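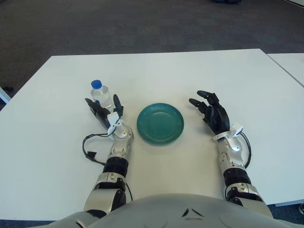
**Figure 7.1** White tabletops against dark gray carpet.

# Chapter 7: The Trouble with White

I used to think white was the color you picked when you were tired of picking. Then I painted my first kitchen. I bought a gallon of plain ceiling white, rolled on 2 coats over a weekend, and on the next cloudy morning I walked in to find that I owned a pale blue kitchen. By dinner, with the lamps on, it had gone the color of butter. I went back to the store and complained (I'm still a little embarrassed about this), and the man at the counter asked me what color my floor was. I thought he was changing the subject!

He wasn't, and the floor gets a good part of this chapter. So do windows, lamps, lawns, and the big red brick wall of the house next door, all of which will happily tint a white room without asking you.

We spent Chapter 6 on strong colors, and I think strong colors are easier. A navy wall has so much going on that a bit of stray light hardly changes it. White paint throws back most of the light that lands on it, so whatever is mixed into that light comes along for the ride. Keep that idea handy, since we'll lean on it in every section that follows.

## 7.1 What your eye does behind your back

Your eye is also busy correcting things. Sit under warm lamps for a while and a sheet of paper looks white to you, even though the light coming off it is pretty orange. Your brain has decided what "white" means in that room and adjusted everything else to match. A camera makes its own guess, and often a different one, so never choose paint from a photo on your phone.

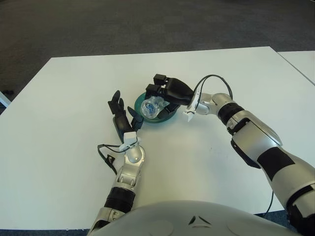
Undertone is the word painters use for the faint color hiding inside a neutral, and the easiest way to find one is to stop looking at the neutral all by itself. Put a sheet of printer paper against it, or something with plenty of color. You also have to separate the undertone from the light, and that takes practice. Take the tabletop in Figure 7.2: I'd call it white and move on, but spend a minute with it and most of it leans slightly green, with a warmer, yellowish patch lower down. Before you blame the paint or the finish on any surface, look at it again at a different time of day. If the tint moves or fades, the light was doing at least some of the work.

My old teacher Oľga Pešek had a drawer of painted cards from her years at Dovura, and she'd deal them out on the floor like a card game. We had to sort them warm to cool, then carry the whole line over to the north window and sort it again. I never got the same order twice, and I was pretty smug about my eye back then.

## Before you read on

Pick up a paint deck if you can borrow one. The Primudo deck I use has 1,000 chips, and 672 of them are neutrals of one kind or another, which should tell you how much people fuss over this. Pull out any five whites and tape them to a wall that gets daylight. Write down what you see in the morning and again after dark, and hang on to your notes for Section 7.4, where we'll choose a trim color to go with them.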